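Paid participants wanted for household chores study, Parnine

Gimberg is testing how close machines are to doing everyday chores: folding clothes, making beds, clearing counters. So far they are slow and drop things. To improve them we need people to do the same work at home with a pair of hand-held grippers. Sessions run through February.

You will get a list of chores and do each one using only the grippers. Folding laundry on a bed is the one most people start with.
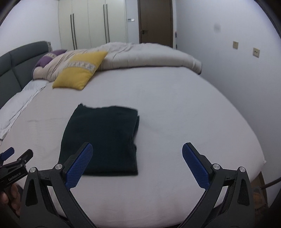

Garment folding with hand-held grippers, bedroom task.

Each session lasts 3 hours, including setup and breaks. Pay is $60 per session, and you can sign up for up to 9. You must be 18 or older, live in Parnine, and be able to use both hands without pain. No technical background is needed. Speed does not matter. If a fold comes out crooked, leave it and go on to the next item.

Please have a bed with a fitted sheet and a few plain pieces of clothing ready. Pillows and bedding can stay on the bed.

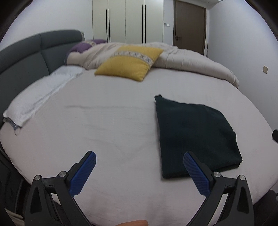 How to apply

Send your name, zip code and the hours you are free to the Funda study desk at Gimberg. Put "Chores 833" in the subject line. We reply to all applicants.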